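Robots in the back kitchen: your questions, answered by me

Posted November 23, 2018

I've been asked the same handful of things over and over since August, in the hallway, by email and once through a car window, so I'm putting my answers in one place. I work on the Cano project at Valtham. I started here in packing, moved over to training the kitchen robots, and I am very much not management, so take this as one person's view!

So what do you do all day?

I teach a robot to do kitchen chores. Put the bread in the toaster, move the fruit to the plate, slide the cutting board over, put it back, start again. A person runs the arm by hand for each try, and the system learns from the tries. We call one try a run. A simple task needs 298 good runs before we let the robot have a go alone, and a fussy one needs 1,250. I can do a toaster run in my sleep at this point (my husband says I have).

Did the robots take anybody's job?

Not yet, at our site, and I'm choosing my words there. There are 42 of us in the building. When the packing line got its first Vurell machine, six people came off that line. Four of us went to the kitchen project, one went to shipping, and one took the payout and moved to be near her sister. I miss her. No one was let go, but those six spots on the line were never filled again either, and I think people should know that when they hear the cheerful version at the all-hands.

Is it easier than packing?

On my back, yes, by a mile. On my head, no. In packing I could think about dinner for eight hours and my hands just went. Now I have to pay attention to every little thing, and if I drift off for a second the run is junk and gets tossed. I had headaches the first month. Ask for the screen breaks – they're in the agreement, and for a while hardly anyone was taking them.

Why is the food fake?

Real strawberries last maybe a morning with us. Toy ones can get dropped all week long and still look like strawberries. For toast we use a block of wood, and it's a pretty good stand-in as long as you never, ever push the lever down.

What does the work area look like?

A kitchen counter, pretty much! People expect a lab. We try to keep it a bit cluttered on purpose, the way a counter is at home, and we move things between sessions so the robot doesn't just memorize one layout.
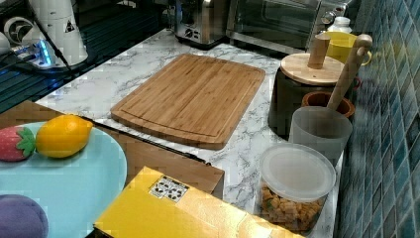
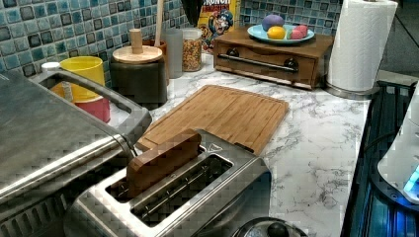
Doesn't it get boring, though?

Dinesh Rathnayake read a draft of this and told me I was making it sound too cozy. His point was that boredom isn't the half of it. What bothers him is that we're showing a machine how we move, all our little habits with a cutting board or a plate, and we get paid for that once, by the hour, while the company keeps it for good. He wants it written into the next contract, with some kind of bonus attached for every task that ships. I hadn't thought about it that way and I've been chewing on it ever since.

But to answer the question: yes, some afternoons are boring. We swap tasks every hour now and that helps a lot.

Do I need to know how to code?

Nope. I don't. The training is two weeks, paid, in the Kanagaratnam room upstairs (bring a sweater). You learn the controls, how to spot a bad run and how to write it up so the engineers can tell what went wrong. Gamers pick it up fast, but so did I, and the last game I played was solitaire.

What happens when the project ends?

I wish I had a better answer for this one. The target for this phase is 2,000 runs on each of the hard tasks, and we've been told there's another phase after that. I've asked to see it in writing. I've also asked whether those of us who came from packing could go back if we wanted to, and the answer was "we'd look at it," which I wrote down along with who said it.

Can I come and try it?

Yes, please do! Come by at lunch and I'll put you on the controls for ten minutes. Everyone misses the plate the first time – I missed it plenty – so don't be shy.

Related items
Screen breaks: what the agreement says
Moving off the packing line, six months on
How to log a bad run
Sign-up sheet for the next training group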